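Speaker notes: "Setting the Table: A Student Project in Robot Handling"
Prepared by Miyuki Kaneko, Bondholm Technical Institute
Spring Open Session, 2024-04-25

Opening

Good afternoon, and thank you for attending. On behalf of the Department of Applied Automation, I would like to welcome the families, the partner schools, and the members of the advisory board. My name is Miyuki Kaneko. I supervise the second-year project course together with Renji Nagano, who is responsible for the laboratory and will take technical questions at the end.

(Pause for late arrivals. Confirm that the rear microphone is on.)

I have been allotted 18 minutes. I will speak first about the course, then about the task the students chose, and last about the work that remains for the fall.

The course

The project course runs across two terms. Each team receives a bench, a set schedule of supervised hours, and a written assignment that is left broad on purpose. This year's assignment asked for "a household handling task that a visitor could understand without explanation." Teams propose the task themselves, defend it before the faculty in November, and may not change it after that date without written approval.

The team whose work I am presenting gave its project the name Flirkisach. I am told the name was settled by vote and has no meaning. The task is the handling of food items and tableware on a small table, under the direction of a student operator.

(Next slide.)

The proposal submitted in November was three pages long. Most of it concerned the choice of items. The team argued that blocks and cylinders, which earlier classes had used, allow a program to succeed for the wrong reasons. A block has flat faces, and a gripper that arrives at a poor angle will often be corrected by the block itself. Rounded items offer no such help. The faculty accepted the argument and asked the team to keep a written record of every attempt.
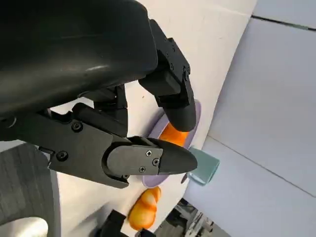
The record is kept in a shared log known to the students as the Bronen sheet, after the bench on which the first version was written. Each entry gives the item, the approach, the operator, and the result. The result must be entered before the next attempt begins. At the close of last week the log held 743 entries, and I would ask the audience to consider the patience that this figure represents. Several of the entries are a single word long. Mr. Nagano has asked that the single words be of a kind that can be shown to parents.

(Allow for laughter. Do not wait for it.)

What the students are graded on

Visitors frequently assume that the grade depends on how well the robot performs. It accounts for a small share. The larger share is assigned to the log, the safety record, and the oral defense. A team that fails at its task and can explain the failure with evidence will receive a good grade. A team that succeeds and cannot say how will be asked to come back in the fall.

I will give one case. Early in the spring term the team recorded a long run of dropped items. The first explanation offered was that the grip was too weak, and the force setting was raised. The drops continued. On reading the log again, two of the students noticed that nearly all of the failures belonged to one direction of approach. The force setting was put back to its earlier value and the approach was changed. The correction took one afternoon. The reading that led to it took most of a week, and that week is the part of the project I would most like the younger students to hear about.

(Slide: page from the log. Leave up while speaking.)

The conduct of a session

Sessions at the bench follow a fixed order. One student operates, one observes, and one writes. The roles rotate at every session, and the writer may not be overruled by the operator on the wording of a result. The stop control is assigned by name before power is applied. No hand enters the work area while the equipment is enabled. These rules were in place before this team arrived, and they are read aloud at the start of each session.

The table is set again from a written layout at the start of each series. The team has two layouts in regular use, referred to as Imai A and Imai B. The second places the items closer together and is the harder of the two, since an approach to one item may disturb its neighbor. The comparison between them will form the main chapter of the final report.

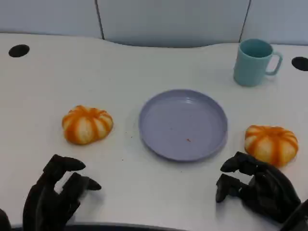

Does a student need prior programming experience to join the project course?
Students are expected to have completed the introductory programming class, and those who have not may enroll in it during the same term with the approval of the supervisor.

I include that point here as it was the most common inquiry at the last open session. (If time is short, skip directly to the next heading.)

Difficulties

I wish to be candid about what has not gone well. The schedule submitted in November was too optimistic, and the team lost bench time to repairs during the winter. The division of labor was uneven for part of the term. The students raised the matter themselves at a review meeting, and the rotation I described is now enforced by the sign-in sheet.

Documentation of the software also fell behind. A new member who joined at midyear was unable to start the system from the written instructions. Her notes on that attempt have since replaced the instructions.

(Next slide.)
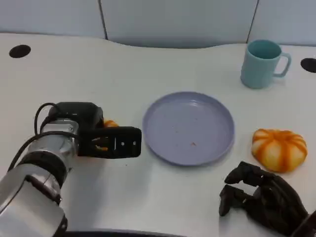 Project Flirkisach: bench session with plate, mug, and handling items.

The fall term

Three pieces of work are planned. The comparison of layouts will be completed and written up. The start-up procedure will be tested by students from outside the team. The log will be moved to a format that later classes can search.

Applications for the coming year are available from the department office. Students from the partner schools may apply on the same terms as our own.

Closing

I thank the faculty, the laboratory staff, and above all the students. Mr. Nagano will now join me for questions.

(Hand the second microphone to R. Nagano. Questions on admissions go to the desk in the lobby.)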